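4. What People Told Us About Making the Bed
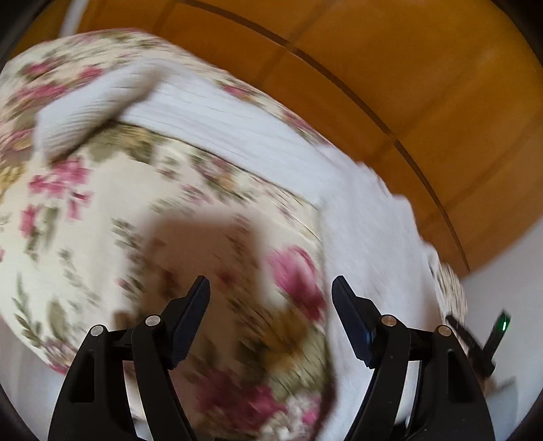
Figure 2. A floral bedspread.

One reader of our first draft wrote in the margin that a made bed is a habit people pick up from whoever raised them, and that I should stop looking for anything deeper. I kept that note taped over my desk the whole time I was writing this section, and I still go back and forth on it!

So let me start with the plain numbers. We sent the long questionnaire to 298 households in Resundale, and then I sat down (usually in a kitchen, usually with coffee) with 53 people who had said they'd be happy to talk some more. The questionnaire asked how often the bed got made, who made it, and what went on top. The kitchen talks were supposed to last half an hour. Most of them ran well past that, and I didn't mind one bit.

The first thing that struck me was how differently people use the word "made." For some, the bed is made when the pillows are back at the top and the cover is pulled up, lumps and all. For others it isn't made until the sheet is tucked, the blanket is squared off and the spread hangs the same length on both sides. One woman told me her husband's version was "parked." Our questionnaire had a single yes-or-no box for this, and I wish we'd done it differently, as I'll get to in Section 6.

The bedspread itself came up far more than I had planned for. I'd put in just one question about it, at the very end, mostly out of curiosity. But people wanted to talk about their spreads! Patterned ones, and flowered ones most of all, got long stories about where they came from and which bedroom they had been in before. Duvets got almost no stories. A man who had switched to a duvet in his first apartment said he liked it fine and had nothing else to say about it, and then spent ten minutes on the spread his aunt kept in the guest room, the one you were not allowed to sit on.

That rule about sitting was all over my notes. In the homes where a spread was in daily use, there was often an "outside clothes" rule, a suitcase rule or a dog rule, and the rules were strictest in guest rooms. Several people folded the spread down to the foot of the bed at night and some took it off completely and laid it over a chair. The chair mattered. When I asked what happened if the chair was full of laundry, I got a lot of laughing and not many straight answers.

I should also bring in the Wenik study here, which looked at mornings in shared apartments and which I leaned on for a good part of our question list. Their people made beds mostly when a roommate might walk by. Ours made them with the door shut, too, and the folks who lived alone were some of the firmest about it. I don't think the two findings clash. Resundale is a town of older houses with bedrooms upstairs, and visitors hardly ever go up there, so being seen can't be doing all of the work.

Which brings me back to that note in the margin. When I asked people directly who had taught them, they nearly always had an answer, and quite often it was a grandmother. But a fair number said they had quit for years and picked it up again later on, after a move or a new baby or a retirement, and they didn't do it the way they'd been taught. They had new steps. They had opinions about corners. I take up those second starts in the next section, along with the five households that had given up top covers altogether.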